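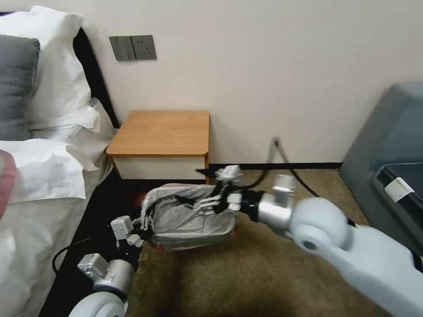 Figure 3. Wrapped bundle over the carpet, next to the bed.

4.2 Where bagged things end up

I went into the Skavesley bedrooms expecting storage to be the whole story. Wanting Dai and I coded 62 bagged items, and I kept getting stuck on the ones that never made it into a closet at all!
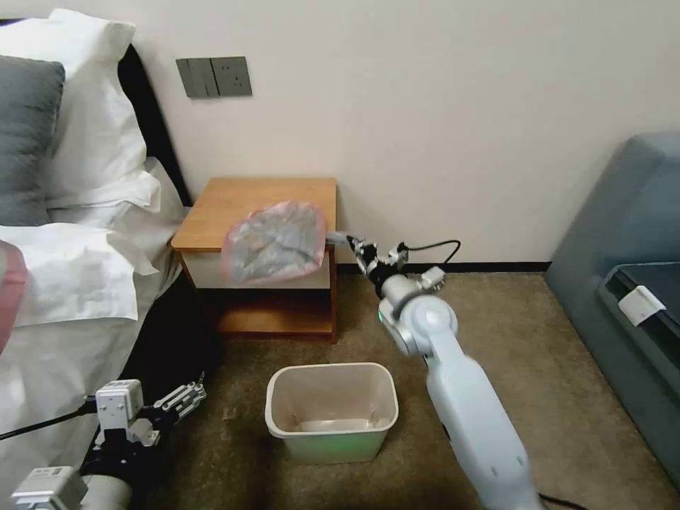 Bedside surfaces are my favorite example (Trefor is sick of hearing it). People treat them as a halfway spot, and we logged 18 bags that way. A nightstand with a drawer and an open lower shelf, like this one, gives a bag three places to go, and I coded each of them separately.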